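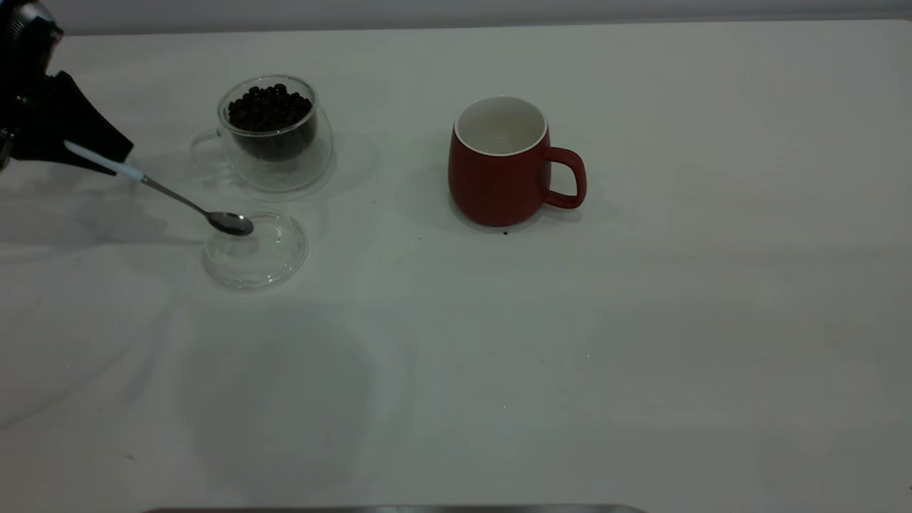

La pince noire tient la cuillère à café, juste au-dessus du couvercle en verre. Derrière, la tasse pleine de grains et la tasse rouge.

Le bras qui veut servir le café

Est-ce que tu as déjà pris une cuillère sur une table ? Bien sûr, et tu n'as même pas réfléchi. Pour un robot, c'est un travail très long à apprendre. Dans cette page, je t'explique comment nous construisons un bras robot dans notre atelier partagé, et pourquoi nous lui donnons des grains de café.

Notre bras s'appelle Plidau. C'est Hooman Ranjbar qui a choisi ce nom, et il ne veut pas dire ce que cela signifie. Moi, je m'appelle Dede Atinga. Je m'occupe des câbles et des petits moteurs. L'atelier s'appelle Kpodo, il se trouve derrière une ancienne boulangerie, et chacun peut y venir avec son projet.

De quoi est fait un bras robot ?

Regarde ton propre bras. Tu as une épaule, un coude, un poignet. Ces endroits qui plient s'appellent des articulations. Plidau en a 6, et dans chacune il y a un moteur. Quand un moteur tourne un peu, tout ce qui vient après lui se déplace aussi. Si l'épaule fait une petite erreur, la main fait une grande erreur. Tu peux essayer avec un long bâton : bouge à peine ta main et regarde combien l'autre bout voyage.

Au bout du bras, il y a la pince. Elle ne ressemble pas beaucoup à ta main. Ses doigts savent faire deux choses : s'ouvrir et se fermer. Avec cela, elle doit tenir une cuillère, et c'est déjà difficile. Une cuillère est mince. Si la pince serre trop peu, la cuillère glisse. Si elle la prend de travers, le bout n'arrive pas au bon endroit.

Comment le robot sait-il où aller ?

Un robot ne devine rien. Il lui faut un programme, c'est-à-dire une suite d'ordres très précis. Nous avons appelé le nôtre Funex. Pour une cuillerée de grains, il contient à peu près ceci :

Va au-dessus de la cuillère.
Descends.
Ferme la pince.
Remonte.
Va au-dessus des grains.
Plonge la cuillère, puis relève-la doucement.
Va au-dessus de la tasse rouge.
Tourne le poignet.

Chaque ligne cache beaucoup de nombres. « Descends », par exemple, ne suffit pas. De combien ? À quelle vitesse ? Avec quel angle ? Au mois d'avril, j'avais oublié de changer une hauteur, et Plidau a poussé la cuillère contre la table avec beaucoup de conviction. Hooman a appuyé sur le bouton d'arrêt. Ce bouton est toujours à côté de nous, et tu dois en avoir un aussi si un jour tu construis une machine qui bouge.

Pourquoi du verre ?

Le verre est un exercice spécial. Toi, tu vois un couvercle transparent grâce aux petits reflets sur son bord. Pour une caméra, c'est plus compliqué, car elle voit aussi la table à travers. Le programme peut croire qu'il n'y a rien à cet endroit. La tasse rouge est beaucoup plus facile : sa couleur est très différente du blanc de la table.

La tasse des grains a une autre difficulté, elle a une double paroi. Il y a donc un verre dehors et un verre dedans, avec de l'air entre les deux. De l'extérieur elle paraît large, mais la place pour la cuillère est plus petite. Nous devons donner au robot la mesure de l'intérieur, sinon la cuillère cogne le bord.

Et pourquoi des grains, pas du café déjà moulu ? Quand un grain tombe, on le retrouve facilement sur une table blanche. La poudre, elle, va partout - aussi dans les moteurs, et là c'est moi qui dois nettoyer.

À toi d'essayer

Tu peux jouer au robot à la maison avec une autre personne. Il vous faut deux tasses qui ne cassent pas, une cuillère et des haricots secs. L'un de vous est le robot : il ferme les yeux et il prend la cuillère. L'autre est le programme : il donne les ordres avec la voix, par exemple « avance de la largeur d'un doigt » ou « tourne le poignet vers la gauche ». Le robot fait seulement ce qu'il entend, pas plus. Ensuite, changez de rôle.

Petits mots à retenir

Articulation : endroit où le bras peut plier ou tourner.
Pince : la « main » du robot.
Programme : la suite d'ordres que le robot exécute.
Double paroi : deux couches, avec un espace entre elles.

Dans la prochaine page, Hooman montrera Flindosness, la petite boîte qui commande les moteurs, et il expliquera à quoi sert chaque fil.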